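Two-Arm Cell: Frequently Asked Questions

This page covers daily setup and basic care of the Tivholm two-arm cell. For the control software, see the Qudah manual in the shared folder.

Who can run the cell?

Anyone who has done the short introduction with Dima Salameh. Repairs past the gripper fingers go through her as well.

How long does startup take?

Allow 13 minutes from power-on to first pick. Most of that is the joint check, which can't be skipped. If the check stops partway, power down, wait, and start again. Do not push an arm by hand to help it along.

Where should the table go?

In front of the base, long side across, with both grippers able to drop below the near edge without touching it. After moving the table, run the edge routine again. The software keeps the old height until you do.

What do I use for the grip test?

The small wooden spoon. Put it flat on the tabletop with the handle toward the robot and run the right gripper first. It should take the end of the handle between both fingers. Repeat 5 times, then do the left side.

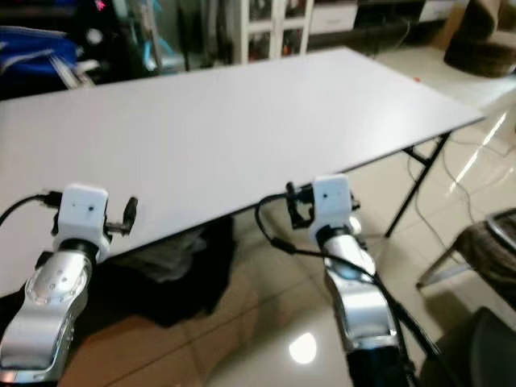
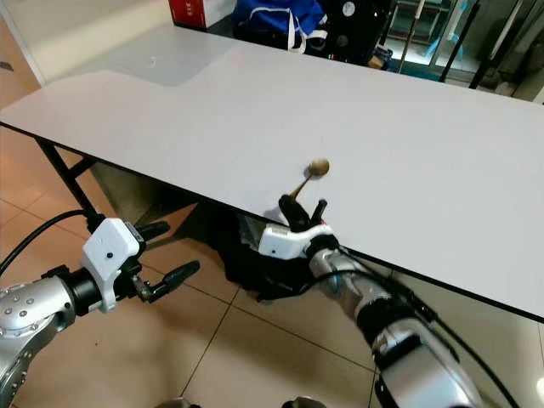 Page last changed: October

The spoon slips out of the fingers. What now?

Wipe the fingers with a dry cloth and try again. If it still slips, look at the finger pads. Worn pads look shiny at the tip. Replace both pads on a gripper together, even if only one looks bad.

How often do the pads need changing?

Every 3000 grips, or sooner if the test fails. The Qudah status screen shows the count for each gripper. Reset it after the change — people forget this, and then the reminder comes up at the wrong time.

How should the gripper cables run?

Along the outside of the forearm, with a loose loop at the wrist. Turn the wrist slowly through its full range and watch the loop. If it pulls tight anywhere, give it more slack before you run a job. Check that the connector at the gripper housing is pushed all the way in.

One gripper doesn't open. Is it broken?

Usually it's the connector. Power down, reseat it, and restart. If the gripper still won't open, write down the error number and stop there.

Which screws hold the fingers on?

There are 4 on each gripper. Use the Drikell driver from the top drawer, and tighten by hand only.

Can I use Liser pads in place of the originals?

Yes. They are slightly thicker, so redo the closing position after fitting them.

How do I shut down?

Park both arms from the menu, wait for the parked message, then switch off. Log any pad change or cable change before you leave.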